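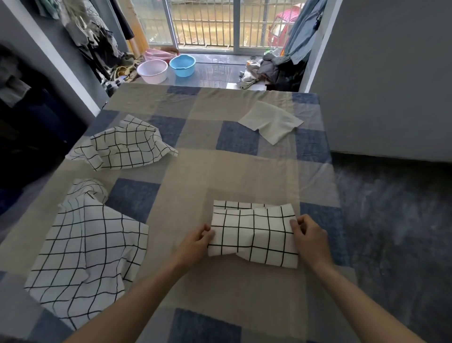
**Gaber**

Half-year inspection of the writing setup, completed November 26, 2018. Previous inspection was in May. The scope is the working files for the Komuvero draft, the backup drives, the desk and the paper archive. Quality of the writing is out of scope and gets reviewed separately.

Status codes: **OK**, **FIX** (corrected during inspection), **OPEN** (carried forward), **N/A**.

## 1. Working files

- [x] Draft folder opens on main computer. **OK**
- [x] Draft folder opens on laptop. **FIX**
 Comment: laptop copy was two chapters behind. Sync had paused itself after a password change and gave no warning. Re-entered password and compared chapter lengths by hand.
- [x] One current version per chapter. **FIX**
 Comment: chapter 9 existed as "9", "9 new" and "9 new use this". The last one was the oldest of the three. Kept "9 new", moved the others to the discard folder with the date in the file name.
- [x] File count recorded. **OK**
 Comment: 1290 files, including research scans. The scans are most of it.
- [ ] Every scan has a source note. **OPEN**
 Comment: the Ellisdale map scans still have none. Same finding as in May.
- [x] Discard folder readable. **OK**
 Comment: one deleted scene, 1768 words, moved back into the working folder for chapter 12. Marked as restored in the change log.

## 2. Backups

- [x] Drive A connects and mounts. **OK**
- [x] Drive B connects and mounts. **FIX**
 Comment: failed twice, connected on third try with a different cable. Old cable cut and thrown out so it can't go back in the drawer.
- [x] Test restore of one full chapter from each drive. **OK**
 Comment: open the restored file and scroll to the end. Checking the file size is not a restore test.
- [x] Test restore from online storage. **OK**
 Comment: took 30 minutes for the full draft folder. Acceptable.
- [ ] One drive stored outside the house. **OPEN**
 Comment: both drives were in the same desk drawer. Drive B to be moved before the next work session.
- [x] Recovery codes printed and legible. **OK**

## 3. Desk and chair

- [x] Power strip: no discoloration, no loose outlets, not plugged into another strip. **OK**
- [x] Cords clear of chair wheels. **FIX**
 Comment: laptop charger had a flattened section near the plug. Insulation intact. Rerouted behind the desk and added to the watch list for next time. Replace if the flat spot gets warm in use.
- [x] Chair height lock holds under load. **OK**
- [x] Chair bolts tight. **FIX**
 Comment: left arm, quarter turn.
- [x] Top of screen at or slightly below eye level. **OK**
- [ ] Desk lamp does not reflect on screen. **OPEN**
 Comment: it does after dark. Moving the lamp left puts the glare on the paper stand. Needs a shade or a different lamp.
- [x] Space heater at least three feet from paper. **OK**
 Comment: distance measured with tape. Heater plugs directly into the wall outlet.

## 4. Paper archive

- [x] Boxes off the floor. **OK**
- [x] No damp, mold or insect damage. **OK**
 Comment: checked the bottom folder in each box as well as the top one.
- [x] Box labels match contents. **FIX**
 Comment: the box labeled "Akura, first draft" held the second draft and a set of phone bills. Relabeled. The first draft was in the box below, 116 pages, complete.
- [ ] Handwritten notebooks scanned. **OPEN**
 Comment: almost done. The remaining notebook is in pencil and scans too faint at the default setting. Try grayscale with higher contrast on one page before doing the rest.
- [x] Rubber bands removed from stored pages. **FIX**
 Comment: two had gone sticky. Replaced with flat folders. Do not use metal clips on anything going back in a box.

## 5. Work log

- [x] Log entry for each session. **OK**
 Comment: short gaps only, all marked.
- [x] Each entry ends with the next task. **FIX**
 Comment: several entries said "continue". Not usable as an instruction. Where the next task could be worked out from the draft, it was written in.
- [ ] Character and place list matches the draft. **OPEN**
 Comment: two spellings of the ferry town, both in chapter 6. Pick one, then search all chapters. The list itself has a third.
- [N/A] Outside reader copies tracked. None sent in this period.

## Carried forward

| Item | Section | Due |
|---|---|---|
| Source notes for Ellisdale scans | 1 | Next inspection |
| Move drive B out of the house | 2 | Before next session |
| Lamp glare | 3 | Next inspection |
| Scan pencil notebook | 4 | Next inspection |
| Ferry town spelling | 5 | Before chapter 13 |

An item that is open at two inspections in a row gets its own session in the work log, with no drafting scheduled for that day. The Ellisdale scans now qualify.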